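Prerkano Workroom Tips
Folding with the two-arm station: what to set up, what to watch, what changes for the people on shift

March 2018

These notes are for anyone who works in a laundry, a uniform room or a small sewing workshop where a two-arm folding station has come in next to the hand tables. They come from our own workroom at Prerkano, where we fold work shirts and aprons for other businesses. The first station was switched on in November and the hand tables are still in use. Most of the tips are small. They are written down here in the order people asked for them.

Covering the table

Use a dark, matte cloth and pull it tight. Shiny vinyl slides under the garment and the fold walks away from you. A heavy cotton or a felt-backed cloth holds still. We cut ours a hand's width larger than the table on all sides so there is something to clamp.

Wash the cover on its own before its first use. New dark cloth sheds, and the lint goes straight onto whatever you fold next. A rubber-bladed brush gets it off between loads. Sticky rollers work too but leave a tacky patch in the spot where everybody starts.

If you mostly handle navy and black garments, keep a second cover in a light gray and change over for those. It is easier on your own eyes at the end of a shift, and you will find a dropped button much sooner.

Clamps

Ordinary bar clamps from the hardware store are fine. Put them at the corners and turn the handles so they point down or away from the side where people stand. A handle at hip height will catch an apron string sooner or later.

Check them at the start of the shift by pulling on the cover with a flat hand. If it moves, tighten the clamp. Don't pull the cloth and then tighten, or you get a ridge down the middle that shows up in every fold.

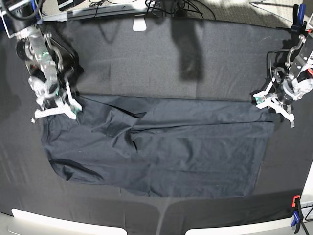
Laying out the garment

Shake each piece once, hard, and lay it face down. Run the side of your hand from the collar to the hem. That takes out the big wrinkles, and the small ones can stay. New people spend far too long smoothing. On the hand tables that habit does no harm, but at the station it means you are doing half of the fold yourself and then waiting.

Button the top button and one in the middle. Leave the rest. Zippers go all the way up, with the pull turned inward. Empty the pockets at the sorting bin and not at the station. Pens are the worst thing we find, then lip balm.

Long sleeves should lie out to the sides without crossing. If a cuff has turned inside out, fix it before you step back. A cuff left inside out gets folded inside out, and the customer will send it back.

Fabrics that do well: cotton twill, poly-cotton blends, denim that has been washed a few times. Fabrics that are better done by hand: anything slippery, anything with a loose lining, and knits that stretch when you lift them by one corner. Put a bin for these beside the hand tables and label it. We call ours the slow bin.

When a fold goes wrong

Let the arms come to a stop before you reach in. Press the stop button even if they look parked. Then take the garment off the table completely, shake it and lay it out again. Trying to rescue half a fold takes longer than starting over.

Keep a tally sheet on a clipboard by the station. Ours has one column for the kind of garment and one for what went wrong. Over the winter we put 1,016 garments through and wrote down 69 that had to be folded again by hand. Reading back through the sheet, a lot of those were shirts with starched collars, so starched collars now go to the slow bin and nobody has to argue over it. 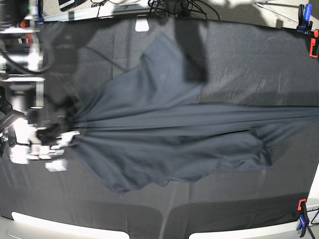 The other use for the tally sheet is at the end of the month. A supervisor who looks only at the piece count will think the person at the station had an easy day. The sheet shows the layouts and the restarts, and those are work. If your shop pays any kind of piece rate, settle how station work is counted before the machine arrives. We settled it afterward and it took weeks of bad feeling to sort out.

Standing and turns

Folding by hand is hard on the wrists and shoulders. Tending the station is easier on both but harder on the feet and lower back, as you stand in one place and wait. Get a thick rubber mat. Put the incoming cart on the left and the shelf for finished pieces on the right at elbow height, or the other way around for a left-handed person.

Change places every hour and a half. We tried leaving one person on the station all day and by the afternoon they had stopped noticing crooked hems. With 8 people on a shift, everyone gets a turn at the station, the hand tables and the packing bench. The people who were fastest by hand did not want to give up their tables at first, and we did not make them. They took the slow bin and still do most of it.

Noise is a smaller matter than we expected, but the radio had to move. From its old shelf you could hear it fine and could not hear anyone calling across the room.

Tools nearby

Keep a small side surface for tools within reach, separate from the folding table. A screwdriver, scissors for loose threads and a utility knife for opening bundles are enough. Close the blade every time. Never lay a knife down on the folding cover, even for a second. A nick in the cloth grows, and a garment can hide a blade completely.

Tie cables up with hook-and-loop straps so they can be undone without cutting. Use a different color strap for anything that must not be unplugged. Cleaners come in after hours and can't be expected to guess.

A clear box with a lid is good for spare parts because you can see what is running low. Go through it once a month. 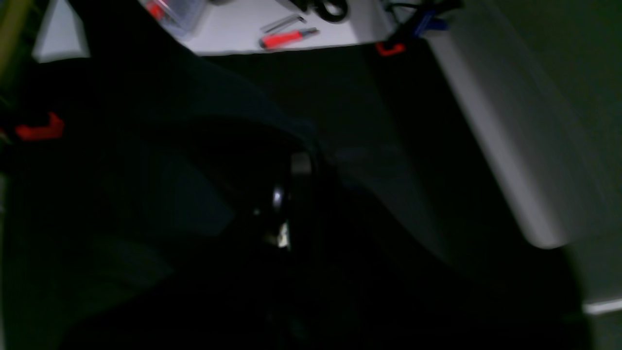
Comment from Sarmont: We run 3 of these in a hotel linen room and I would add one thing to the part about turns. Teach everybody to stop and restart the station, including the part-timers. For the first few months only the shift lead knew how, so each small hitch meant walking down the hall to find her, and people started folding on their laps in the meantime. Also, your slow bin is our "MacPherson pile," after the customer with all the lined vests. What do you use to get starch off the cover? Ours has gone stiff at one end.

Reply from Prerkano: Warm water with a splash of white vinegar, left on under a wet towel while you take lunch, then a soft brush. If it is still stiff after that, turn the cover end for end and wash it properly at the weekend. Agreed on the restarts. We have added it to the first-day sheet.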